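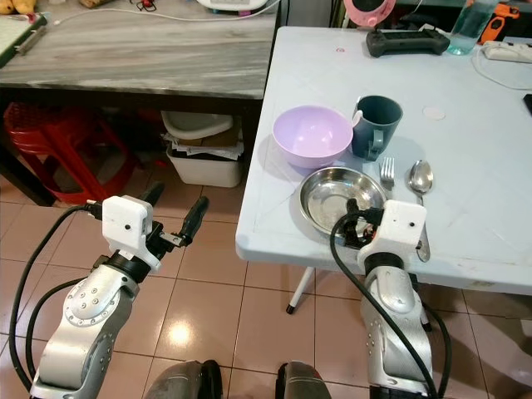

*7 min read*

# One place laid: the white table at Paltness

**The white folding table, with one place laid.** Lavender bowl, dark grey mug, steel plate, fork and spoon. The marble-topped table is behind.

This page belongs to the Paltness rooms set, which goes through the furniture and the everyday things in the house a room at a time. The big room has two tables in regular use and most of what happens in the house happens at one or the other. The notes are longer than on the other pages. People asked about the folding table after the last batch went up, and I had more written down about it than I thought.

Notes by Effie Purves.

## The folding table

White plastic top, folding. It was bought from McAlister on Saturday, August 31, 2002, and I still have the receipt in the drawer with the instruction sheets. It was meant for the garden. It spent one summer's end outside, came in when the weather turned, and by December it had Christmas dinner on it.

We have had two proper wooden tables in the years after that and both have gone. One was too wide to get past comfortably. The other had a drop leaf that nobody trusted with a full pan on it. The folding one stayed because it can be put against the wall or carried to another room by one person, and because you can wipe anything off it if you get to it the same day.

Things I have learned about keeping a white plastic table:

- Washing-up liquid and warm water does for nearly everything.
- Tea marks want bicarbonate of soda, left on as a paste while you do something else.
- Turmeric will stain it. Leaving it near a sunny window for a few days helps a good deal.
- Don't use the green side of a scourer. It takes the shine off and the dull patch then picks up dirt faster than the rest.
- Don't put a hot pan straight down. Use a mat, or take it to the other table.
- Check the catches on the legs each time it goes up. Push down on both ends before you put anything on it.

If you are carrying it, fold it fully before you try to turn it on its side. I have pinched my fingers doing it the other way and so has everybody else.

## The marble-topped table

Grey and white. This one doesn't get moved unless it has to be. It came with the house, and the people before us had used it for pastry. I use it for the same thing about once a month and for setting down shopping the rest of the time.

It has to be treated more carefully than the plastic one, which surprises visitors. Lemon juice and vinegar will mark it if they are left. I keep a cloth to hand when I am cutting fruit there. No bathroom sprays, no limescale remover, nothing that says it is for tiles.

The floor is tiled, so anything dropped from either table is likely to break if it can. That was the main reason for the change in the crockery.

## The bowl

Plastic, pale lavender. It was one of a set from Rirnov, bought when the children next door were coming in for their tea most days. The set had several colours and the lavender ones have lasted best, or perhaps were fought over least. They do for cereal, soup that has cooled a bit, stewed apple, and peas waiting to be shelled.

I don't put them in the microwave. The sheet that came with them said it was all right for short times, but one of the yellow ones came out with a rough patch on the bottom where tomato sauce had caught, and after that I stopped.

A plastic bowl that smells of onion can be put right by filling it with cold water and a spoonful of vinegar and leaving it overnight. Rinse it well in the morning.

## The mug

Dark grey, for tea or coffee. The mugs from this shelf hold 300 ml filled to a sensible level, which matters to me because I use one as a measure for rice. I have been told more than once to buy a jug.

Dark mugs hide tea stains until they are quite far gone. Run a finger round the inside now and then.

## The plate

Round stainless steel with a raised rim. I was against steel plates at first. I thought they would be noisy and I was right about that, but they don't chip, they stack in very little space, and the raised rim keeps gravy where it should be. They also go in the oven to warm, though you then need a cloth to carry them and a mat to put them on.

Drying them by hand straight away stops water spots. If you have already got the spots, a drop of vinegar on a soft cloth takes them off. For scratches there is no cure that I know of and I have given up looking for one.

## Fork and spoon

Fork, then spoon, both on the right of the plate. That is how we lay for one in this house when there is nothing to cut up. A knife is fetched if it is wanted. My mother put the fork on the left every day of her life and would have moved it.

The cutlery is a mixture. Some of it is from Mirkosance, a canteen of cutlery that was a wedding present to my aunt, and some has turned up over the years with no explanation. The sorting rule for the drawer is simple: forks with forks, spoons with spoons, and anything with a bent tine goes in the tool box, where it is useful for getting weeds out of cracks.

## What else lives on the table

A table that is used all day collects things. On this one you will usually find something to drink, something with a lead, and something that belongs in another room. There is a black game controller towards the back, and a clear water bottle beside it, and a power strip with its white cable running over the right-hand side.

The power strip is there because the wall sockets in the big room are all on the wrong wall. I have had a quote to add more and have not done anything about it. In the meantime these are the rules, and they are written on a card on the inside of the cupboard door:

1. Drinks go on the side away from the strip.
2. Nothing that heats up is to be plugged into it. Kettle and toaster use the wall.
3. The cable is moved before the table is.
4. Switch it off at the wall last thing.

Number three was added after a lamp was lost.

## Laying and clearing

For one person we lay at the near edge and leave the rest of the table alone. For four, everything comes off it, the table is wiped, and whatever was on it goes in the blue crate under the stairs. The crate was supposed to be emptied every Sunday. It is emptied when it won't take any more.

Order of clearing, for anybody staying in the house:

- Scrape plates into the caddy by the back door.
- Mugs and glasses are washed first while the water is clean.
- Bowls next, then cutlery.
- Steel plates last, dried by hand.
- Wipe the white table before you wipe the marble one, and rinse the cloth between the two.

The bowls go on the low shelf so that children can reach them. Mugs hang. Plates stand on edge in the rack to the left of the sink, and there is room for 20 of them if the baking tray is kept somewhere else. It usually isn't.

## Questions I have had by post

**Is the table still sold?** Not the same one. McAlister stopped doing it some years ago and the one they do now has a different catch. I tried it in the shop and found it stiff.

**Would it take a sewing machine?** Yes, although it bounces a little at speed. Put the machine over a leg, away from the middle.

**Where is the cloth?** We have two tablecloths and they come out for birthdays. They slide on the plastic unless there is something underneath. An old flannelette sheet folded double is good for this.

**Do the steel plates mark the table?** I have not had a mark from one that wouldn't wipe off. They do mark each other if they are stacked wet and gritty.

## Other pages in the set

- The back kitchen and its shelves
- Under the stairs, including the blue crate
- The landing cupboard, before and after sorting
- The porch: boots, hooks and the long bench
- The shed, first half

The second half of the shed will go up when I can get to the far end of it.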